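Do Painted Blocks Need to Cost More?

I keep reading that plain wooden cubes are better for you than anything with a battery. Maybe. Zaltoren wants 501 for a boxed set, and I'm not convinced.

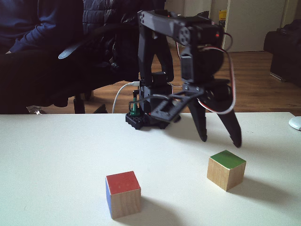 Paint on a few sides, bare grain on the rest -- fine by me. I doubt full color adds much.

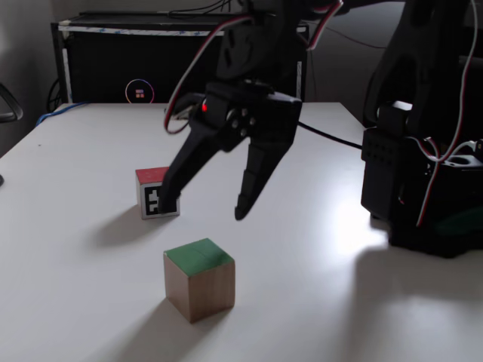
Wooden blocks on the white table.

The Jollberg leaflet promises "endless play." I gave it 10 minutes.

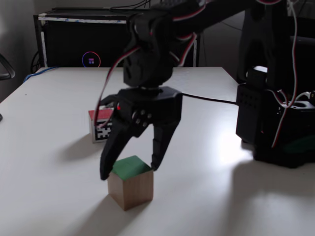 Shirin Najafi wrote that hers have lasted two kids and the paint still looks good. Well, maybe she got a better batch.

Stacking is the real test, I suppose.
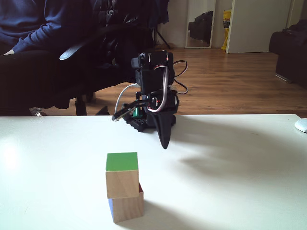 Sand the edges first, says Ozan Uysal, or they slide. I'll try it in September.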